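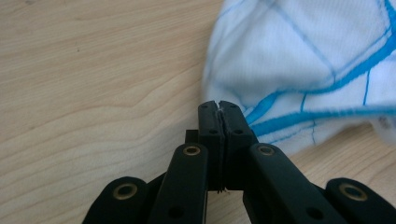

Washing dish towels properly is one of those small house skills I got weirdly excited about once I learned it, and I want to walk you through the whole thing, stripping and all. If your towels push water around the plate, smell a bit like an old pan the second they get damp, or feel waxy between your fingers, they have a buildup problem, and buildup comes out! The white ones with blue stripes are my favorites to do because the white shows every bit of progress. Any color of cotton or linen towel will work for this, though, with one warning about reds that I'll get to.

What's in a tired towel

Mostly it's old grease, leftover detergent and minerals from your water. Fabric softener makes all of it worse. It leaves a coating on the fibers, and a coated fiber can't drink up water. I used softener on everything for years (I liked the smell, what can I say) and my towels were basically raincoats.

When we moved to Zusdale, where the water is so hard the kettle turns white inside a week, I had towels that had been perfectly good in Trultton go stiff by November. My neighbor Rochelle Wihongi showed me how to strip them in her laundry sink and I have been bugging people about it ever since.

What you need

A deep sink, a tub or a big bucket
Very hot water
Washing soda (this is not baking soda, check the box)
Powdered laundry detergent, the plain kind
White vinegar for the rinse
A long wooden spoon you don't cook with
Rubber gloves

Step 1: Wash them first

Run the towels through a normal wash before you start. Use half your usual detergent and no softener. You want crumbs, tomato sauce and loose dirt gone so the soak can work on the deeper stuff. Keep them wet when they come out and go straight on to the next step.

Step 2: Sort by color

Whites and whites with stripes go together if the stripes have been through plenty of washes already. Anything red or brand new goes in its own bucket. Test a new towel by pressing a wet corner against a paper towel for a minute. If you see color on the paper, leave that towel out completely. I have one pinkish tablecloth that will back me up on this.

Step 3: Mix the soak

Fill the tub with the hottest water your tap gives you. For a kitchen sink full, I use a quarter cup of washing soda and two tablespoons of powdered detergent. Stir with the spoon until you can't feel any grit on the bottom. Undissolved powder can sit in a fold and leave a chalky patch, so take your time here.

Step 4: Soak and stir

Push the towels under until they stop floating. Leave them until the water has gone cold, which in my sink takes four hours, and give them a good stir every time you walk past. The water turns gray, then sometimes a really impressive brown. The first time I did this I called my sister in to look at it and she still cooks at my house, so she must have forgiven me.

If some of the gray is dye, the water will have a clear blue or green tint to it. A little is fine. If it keeps getting stronger, pull the towels out and move on to rinsing.

Step 5: Rinse, then rinse again

Drain the tub and squeeze each towel out. Put them in the washer on a hot cycle with no detergent at all. Pour half a cup of white vinegar in the softener slot. Don't add any bleach to this load, ever, because bleach and vinegar together give off a dangerous gas. If there are still suds on the glass near the end, run one more rinse.

Step 6: Dry them the right way

Outside on a line is my first choice. Give each towel one hard snap before you hang it, holding it by two corners, and it will dry much flatter. In the dryer, use medium heat and skip the dryer sheets (same coating problem as softener). Take them out when they're just dry. Cotton that gets baked goes harsh and sheds lint all over your glasses.

Step 7: Do the drop test

Lay a towel flat and let one drop of water fall on it from a spoon. On a good towel the drop spreads and sinks right away. If it sits there as a bead, there's still coating in the fibers and you should go back to step 3. My oldest linen ones, a pair of Brynjólfsdóttir towels I got as a housewarming gift, needed 2 rounds, and now they're the best drying towels I own!

Keeping them that way

Strip your towels a couple of times a year if you have hard water and maybe once if you don't. It's hard on fabric, so please don't do it every month. In between, wash them hot, go easy on detergent, and never leave a damp one in a heap at the bottom of the hamper. I hang mine over the edge of the basket until laundry day.

Stains

Grease: rub in a drop of dish soap while the towel is dry, wait 22 minutes (my oven timer was already set to that the first time, and it worked, so I've stuck with it), then wash hot.

Coffee and tea: rinse from the back of the stain with cold water, then soak in oxygen bleach following the package.

Turmeric: wash it, then hang it in full sun. It may take several sunny afternoons but the yellow does fade.

Egg: cold water only at first. Hot water sets it.

I buy replacements from the seconds bin at Bellcombe when they have them, mostly the heavier cotton with a hanging loop. Wash new ones twice before you judge them. They come with a finish on the cloth that makes them shiny and pretty useless until it's gone.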